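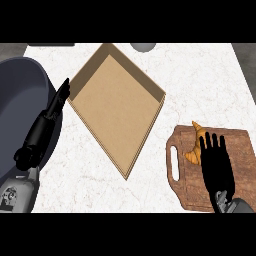

Figure 4. Kitchen scene in the simulator: right hand over the croissant, tray still empty.

3. Running the croissant task in simulation

Before you let the arms loose on your own workbench, run the whole thing in the simulator first. I skipped this on my first build and spent an evening reprinting fingers, so please learn from me! The kitchen scene comes with the Grelska files, and Hường Quách did the counter, the bowl and the cutting board. The job is simple enough: pick up the croissant with the right hand and set it down in the cardboard tray.

1. Start the simulator and load the kitchen scene. My old laptop takes around 13 seconds, and yours is probably quicker.

2. Open the head view. You want both hands in sight, one coming in from each side, with the tray between them.

3. Check left and right. Wiggle the left controller and watch the hand by the dark bowl. If the other one moves, swap the two ports in the Bririrar settings file and reload.

4. Park the left hand with its fingers together. It has nothing to do in this task, and I like it folded up and out of trouble.

5. Bring the right hand over the cutting board and come down slowly (speed 2 is plenty). Close the fingers on the thick part of the croissant, well away from the tapered tip.

6. Lift until you're clear of the tray walls, move left, lower and open.

Note: The tray sits cornerwise to you, like a diamond. Tae-yang Gil, who wrote the scoring script, set it so a croissant hanging over the wall doesn't count. Aim for the middle of the floor and you'll be fine.

Note: Black bands across the top and bottom of the view are normal at this setting. Leave them alone, or your recordings won't match the ones in the shared folder.

Caution: Keep the real arms switched off at the wall while you practice. The controllers talk to whatever is powered up – simulator or hardware – and the workshop bench has a Kuipers vise right where the tray would be.

When you've had a few clean runs, save the last one under your own name and go on to the section on homing the wrists.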